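**Is there a machine yet that will do the dishes from start to finish? (Not a dishwasher, I have one of those)**

**tansy_and_thyme**

Hello all, and thank you in advance for reading, because I know I go on. I've been a member here a good while but mostly in the tomato threads.

My hands have gotten bad. It's arthritis, mostly in the thumbs, and what I can do at nine in the morning is very different from what I can do after supper. My husband does what he can but he has a shoulder. Our house is a 1976 ranch in Bokdale, 1168 square feet, and the kitchen is about as you'd expect, a single sink under the window and a counter that fills up if you so much as look at it.

We do have a dishwasher, a Filtorau, and it's a perfectly good one. I want to say that up front so that no one kindly tells me to buy a dishwasher! It washes beautifully. My trouble is everything on either side of the washing. The cups have to come off the table and the counter and out of the sink. They have to be emptied (there is always an inch of cold coffee) and rinsed and turned over and fitted in the rack, and then an hour or two later they all have to come out again and go up on a shelf that's a bit too high for me. It's the gripping and the lifting that get me, and a wet glass is the worst of the lot. I've dropped three since January.

My son-in-law keeps sending me videos of robots doing kitchen work. Some of them look wonderful and some of them look like they've been sped up, and a few have somebody standing just off to the side in a way I find suspicious. He says it's all going to be here any minute. My daughter says he also said that about the car that parks itself, and he still circles the block.

So what I'd like to know, from people who have some idea, is where things really stand. Could I buy something this year, or next, that would take a cup out of my sink and put it in the rack? If the answer's no, is it worth waiting and putting money by, or should I spend it on having the cabinets lowered? I don't need it to be fast. It could take all night for all I care, I'd be asleep.

Thank you, and sorry for the length.

---

**ratchet_pete**

No. Buy paper plates.

OK, my wife read that over my shoulder and says I should be nicer. No, you can't buy one. You can buy robots that vacuum, some that mop, some that cut the grass. They all drive around on something flat and try not to hit things. Picking up a cup is a different business altogether. Anybody who wants a deposit for a kitchen robot, keep your money in your purse.

Lower the cabinets.

---

**millwright_retired**

Well, I'd have put it a little more gently, but I land in nearly the same place, and I'd like to take the long way around so you can see why. I spent most of my working life keeping machines running, the last stretch of it at Kaczorowski, where we made pump housings. We had robot arms on the floor for years before I left and I got quite fond of a couple of them.

What those arms were good at was doing one thing forever. There was one that took a casting off a conveyor and set it in a fixture, and it would do that 60 times an hour, all shift, and never set one down crooked. Visitors loved it. What the visitors didn't see was how much work had gone into making sure each casting showed up in the very same spot, facing the very same way, with nothing else near it. If one came down the line turned a quarter of the way around, the arm would close its fingers on the wrong part of it and we'd all hear about it. I've been called in at 2 in the morning for a casting that was lying on its side. Any ten-year-old could have reached in and stood it up.

Now think about your sink. I don't know what's in it tonight and neither do you! There may be a mug on its side with a spoon stuck through the handle, and a glass that's half full, and a saucer underneath with a teabag welded to it. You look at that and your hand knows what to do (even a sore hand knows, which is what makes it so maddening, I have a knee like that). A machine has to work out where each thing is, which way up it is, where it can be held, how hard to squeeze, and how to get its arm in there without knocking the faucet. Then it has to do it again for the next one, after everything has shifted.

They've gotten a good deal better at this. I still go to the open days when there's one near enough, and the newer arms have cameras and can find a part in a jumbled bin, which in my day we'd have called showing off. On the shop floor that's real and it's being used. But a bin of identical parts is still a much kinder place than a kitchen, and there's generally a fence around the arm, and a person on the payroll who comes when it stops. You would be that person, I'm afraid, and you'd be doing it in your slippers.

There's also the matter of where you'd put the thing. A proper arm has to be bolted to something that won't budge, and it wants room to swing its elbow. I measured my own kitchen once out of pure curiosity and found I could have an arm or I could open the oven.

What I would do with the money, if you'll let an old fellow spend it for you, is this. Have the shelf where the cups live brought down to the height of your elbow, or give up on the shelf and keep them in a wide drawer next to the dishwasher, so it's a sideways move with no lifting. Get cups with big handles that you can put four fingers through. Plastic tumblers with a bit of texture are much easier on a sore thumb than glass, and if you drop one the floor gets it and that's the end of it. My sister-in-law keeps a dish tub on a rolling cart and pushes it around the table after dinner, so nothing gets carried at all. It isn't glamorous but she's been happy with it.

And do ask to see an occupational therapist if you haven't. Mine looked at how I was using my hands in the shop and changed three or four small things, and I was cross about it for a week and then I wasn't.

---

**window_over_sink**

I loved reading the answer before mine, and I agree with nearly all of it, so I'll try to add the part about how far off it might be. I've been messing around with this as a hobby for a couple of winters, entirely on a computer, in a club project we call Sovimness. I don't own an arm and I'm not likely to, but you can practice an awful lot in a pretend kitchen, and when it all goes wrong no one has to get the broom.

The way we go about it, you build the room first, with a counter and a sink and a faucet and cabinets, and you stand a robot arm in it. Then you give it a chore small enough that a person wouldn't even call it a chore. Ours at the moment is cups. Only cups, plain tapered ones with no handles, all the same bright green. One might be up on the counter and another down in the sink, and both of them standing upright, which I know makes me a cheat where your sink is concerned. There's no coffee in the bottom and no spoon either. When I've got that working I start moving things, a little to the left, a little closer to the wall of the basin, and I see what falls apart.

Plenty does! A cup on the open counter is the easy one, since the arm can come straight down on it from above. In the sink you've got walls on all sides and a faucet hanging over, and the arm has a great big elbow that has to go somewhere while the fingers are busy. I've spent whole Sundays on the elbow. You get it so the hand can reach the cup perfectly well and meanwhile the middle of the arm would like to be where the faucet is. And that's in a room where I can ask the computer precisely where the cup is. A real one would be looking through a camera at a shiny wet thing under a kitchen light, and shiny wet things are hard for cameras, clear glass worst of all. So you and the robots have the same enemy there.

Something I've learned is to ask four questions about any video your son-in-law sends. Is it sped up? (There's often tiny lettering in a corner that says so.) Is somebody steering it with a controller, or is it working on its own? Is it the same kitchen each time, or has it been tried in a house it's never seen? And how many tries did they film before the good one? I don't mean that anyone is fibbing, and some of the work coming out is lovely. But a machine that manages a cup nine times in ten sounds grand until you've got ten cups.

You said you don't mind slow, and I think that matters more than you might expect. A lot of the trouble goes away if a thing can take a whole minute over one cup and is allowed to stop and wait for you when it's puzzled. So if I had to guess, and please don't hold me to it, the first helpful ones will be slow and fussy, they'll want you to use the same few cups all the time, and they'll still leave the roasting pan for somebody else. I wouldn't put money by for it. I'd do the drawer and the rolling cart now and look again in a few years, and if something has turned up by then, your kitchen will be easier for it too. Low shelves and sturdy cups are just what I'd want if I were the robot.

Ask anything you like, I'm here most evenings. My present state of affairs in the pretend kitchen is below.
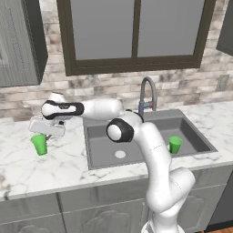
**gravyboat**

I'd been putting money aside for one of these for my mother, so I'm glad I found this page first. We did the wide drawer by the dishwasher last month and she unloads it sitting on a stool now. I'll still take the robot whenever it's ready, mind you, but it'll have to learn to empty the cold coffee first, as she never will.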